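Stories > Neighbors > Makers and Growers

March
By Pendo Kombo

Vlastimil Sýkora has been keeping bees on the hill behind Doltville for nine years, and he still runs to the window when the first warm afternoon comes. "They just pour out!" he says. "All winter you put your ear to the box and hear this low hum, and then one day the air is full of them. I drop whatever I'm doing. I burned a whole pot of soup last year."

He started with 2 hives, bought from a retiring farmer over in Urken who threw in a smoker and a very old veil. One colony died before Christmas. The other, which he named Masanja after the street he grew up on, made it through and filled so many boxes that he had to borrow a ladder to lift the top one down.

"I knew so little," he says, laughing. "I read one book. I fed them too late, I opened them too often, I wore black socks. Don't wear black socks."

We talked for most of a morning, first by the coffee counter and then outside on the steps, and I don't think he sat still for five minutes of it.

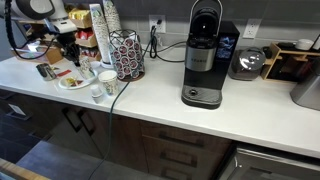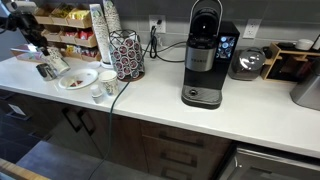
What gets him going most is the linden bloom. It lasts a couple of weeks if the weather is kind, and the honey that comes from it is pale and a little minty. "You smell it at night," he says. "The bees are fanning the hive, and you can stand at the fence in the dark and smell what they picked that day. I wish everybody could do that once."

Last summer he put up 1,148 jars, a number he knows because he wrote every label by hand. Most went to people within walking distance. He keeps the fall honey, dark and strong from the goldenrod, for himself and for a rye cake his mother used to make.

I asked what a beginner should do first. "Find a person with bees and carry their boxes for a season," he said. "You'll learn if your back likes it. And plant something! Clover, borage, let the dandelions go. Even if you never get a hive, somebody's bees will find it."

He has 5 new frames to wire before the maples open, and he was already looking at the sky when I left.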